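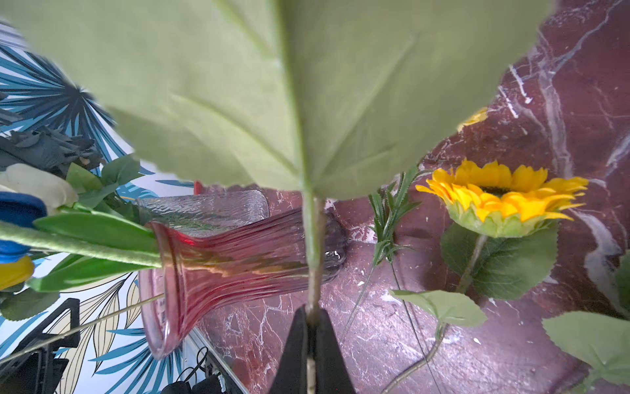 Artificial leaf held by the stem, with the vases still on their sides on the marble top.

Household Task Tips: Teaching the Arm to Arrange Artificial Flowers

The following tips are provided by the Skistwood Home Skills Workshop for members who are recording demonstrations by remote control. They apply equally to members who prefer to guide the arm by hand. Please read them before reserving bench time.

Preparing the table

Wipe the tabletop and let it dry. Dust on a polished surface clings to fabric petals and is difficult to remove afterward. Spread the stems so that each one can be approached from at least one side. Tangled wire stems should be separated before recording begins, as the arm will lift the whole bundle.

Stems with a large single leaf are best bent straight in advance. A leaf that droops over the fingers will hide the vase from the wrist camera at the moment it is most needed.

Gripping the stem

Close the fingers on the bare part of the stem, well below the leaf or flower head. Grip lightly. Hollow plastic stems crease under pressure, and a creased stem will lean in the vase from then on. Before moving off, pause for a slow count of 5.

If the stem turns in the fingers, open them, set the stem down and begin again. Do not correct the angle by pressing the leaf against the table.

Handling the vases

A vase lying on its side should be stood up as a separate task and saved under its own name. Ribbed glass gives a fair hold across the ribs. Bumpy or hammered glass is less predictable - test it with a folded towel underneath. Glass with a chipped rim should not be used.

Recording

Members using the Wollier hand controller should set the speed to 6 for reaching and reduce it near glass. Record 10 complete attempts of each task, varying the starting position of the stem. Attempts containing a drop may be kept if the stem is picked up again without help; label these "recovered."

The Prudville bench currently holds 78 saved attempts for single stems. Additional recordings with broad leaves are requested through June.

Storage

Return stems to the tray with heads facing the same way. Wrap vases individually.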